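7.4 Jaw fails to release fabric

Applies to the Haugen hand-held gripper, left and right units, with firmware 2.33 or later.

A jaw that stays closed after the trigger is let go has usually caught a loop of yarn at the finger pivot. Ribbed knits and towelling are the common causes. The unit logs this as fault 21 and the recording continues, so the operator may not notice it straight away.

Caution: Do not pull the garment free by hand. A sudden release can throw the fingers open and pinch the skin.

1. Stop the recording on both units.
2. Hold the gripper still and support the weight of the garment.
3. Look at the housing opening from the operator's side. Fabric standing up in the opening must be cleared before the jaw is cycled.

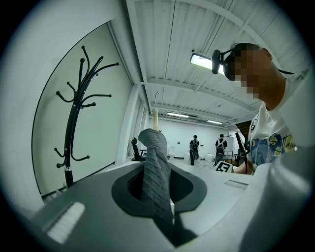 Fig. 7-3. Grey ribbed sock in the housing opening.

4. Switch off the drive. Wait 30 seconds for the holding current to drop.
5. Ease the fabric out along the line of the ribs. If it will not move, cut it — never lever against the fingers.
6. Check the pivot for loose yarn with a torch.

Note: Units returned to Gronditz with fabric still wound on the pivot are charged as a strip-down.

7. Switch the drive on and open and close the jaw fully, with nothing between the fingers. Repeat on the other unit, even if it showed no fault. 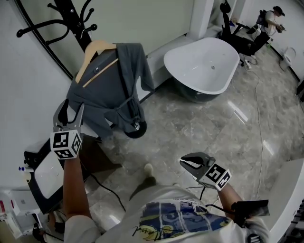

8. If fault 21 comes back during this check, take the pair out of use and fit the spare. Both units must be changed together, as they are calibrated as a pair.

9. Enter the fault in the Fonbridge log with the garment type. Mark the affected recording as rejected.

The pivot guard supplied by Jerley from February onwards reduces the gap but does not close it. Steps 1 to 9 still apply where it is fitted.

Section revised May 8, 2026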